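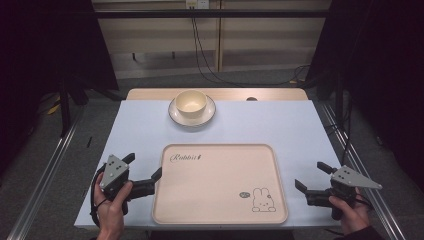 Rabbit tray, cream bowl + saucer at the back. Pale top table.

November, 10:40

Serving set for the Dandico breakfast corner, cont. Riaan wants one tray per guest, bowl and saucer on it, room left for a spoon and a folded napkin.

Tray is the beige one with the rabbit, rounded corners, raised rim. "Rabbit" in script top left, the drawing bottom right. Want the rabbit still showing once it's laid, so bowl goes left of center, napkin under the lettering. Tried bowl in the middle first, looked fine but no space for a glass.

Bowl on its own saucer (gray-ish rim) or straight on the tray? Sibusiso says keep the saucer, it catches drips. I say it eats half the tray. Leaving it on for now, ask Potgieter what they did last year.

Order no. 2407, the Plavitero trays. 4 samples came, 3 kept, one back with a scratch accross the print. Check the rest of the box before anyone signs.

Washing: hand wash only until Mivamer answer about the print. Mailed them twice.

Bowl holds 200 ml to a sensible line, more if you dont have to carry it. Porridge ok, soup too full.

To do
- other napkin, the white is too big folded in 4
- cream vs white saucer side by side, in daylight
- put tape on the tabletop for tray position, Sibusiso has the roll
- lunch version, same tray, no bowl?

Riaan back at 2, show him both layouts then.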